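Vumolik Folding Paper, Solid Colors

Sold by Karagiannis Paper & Craft - shop / paper / folding / solids

In stock. Ships from Baltness.

Same color both sides. Takes a crease, keeps a crease. Our best selling paper for classes and for people who fold the same model over and over until it comes out right.

Colors
Green, red, sky, navy, mustard, black, white, plum. Green is the bright one, not the old olive. Olive is gone, please stop asking, we don't have a secret box of it.

Sizes
Small - 6 inch square
Medium - 10 inch square
Letter size - for boxes, envelopes, airplanes
Rolls - on request, email first

Packs
15 sheets, one color, or 15 sheets assorted. Assorted packs are packed by the mill so we can't swap colors in them. Class bundle is 11 packs for the price of ten, any mix of sizes as long as it's all Vumolik. Add them to the cart, discount shows up at checkout. If it doesn't, email before you pay, much easier than after.

What it's good for
Boxes, cranes, stars, modular stuff. Anything with a lot of straight valley and mountain folds. Holds a point well. Also fine for cards and cut paper, it goes through a punch clean.

What it's not good for
Wet folding. It pills. Get the Nomel if you want to wet fold, it's heavier and has the right sizing in it. Also not great for very small insects and such with dozens of layers, too thick by the end. For those you want tissue or a thin kozo, see the Thin Papers page.

Grain
Runs parallel to the label edge on the pack. On squares you won't notice much. On letter size you will - fold with the grain first, then across. Going across first gives you a rougher edge and the sheet wants to spring back.

Creasing
Bone folder, back of a spoon, thumbnail, all ok. Dark colors show a shine if you rub hard so put a scrap sheet between. Black and navy are the worst for it. White and mustard hardly show anything.

If you misfold, open it flat and leave it under a heavy book overnight. The line won't go away but it gets quieter. Good enough for practise sheets.

Light and storage
Keep it out of the window. Plum fades first, then red. Store flat in the sleeve it came in, and let it sit in the room for a day before a big project if it's been somewhere damp. Damp paper creases mushy.

Teaching with it
Senad Gashi uses the letter size for his beginner evenings and wrote us a page of notes, free with any class bundle. Short version: start everybody on a light color, folds are easier to see. Don't hand out black on the first night.

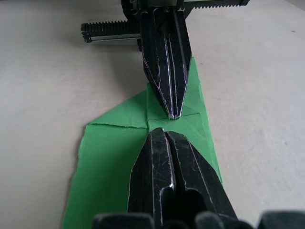 Green, partly folded. Creases stay visible after you open it.

Color matching
Screens lie. If the shade matters, order the swatch card, it has every color on it plus the Nomel range. Price comes off your first order over the minimum. Batches can shift a bit, mustard most of all, so buy what you need for one project in one go.

Shipping
Goes out in 2 working days, flat, with board on both sides. Rolls take longer. No folding, no tubes for sheets. Local pickup is free, ring the side bell, front door sticks.

Returns
Unopened packs only. Bent corners on arrival - send us a photo and we'll replace teh pack, no need to mail the old one back. Keep it for practice.

Customer notes

"Bought the green and the sky for a mobile, more than 5 packs so far. Edges are square, which I can't say for the last brand I tried." - Ankica Mujić

"Good paper. Wish the black came in letter size." (It does now - ed.)

Also on this page's shelf
Nomel Heavy, for wet folding
Bone folders, two lengths
Swatch card
Thin Papers sampler

Stock note, 13th November: plum in medium is out until the next delivery. Everything else is on the shelf. The 10 inch white is low. Email to be put on the list, first come first served.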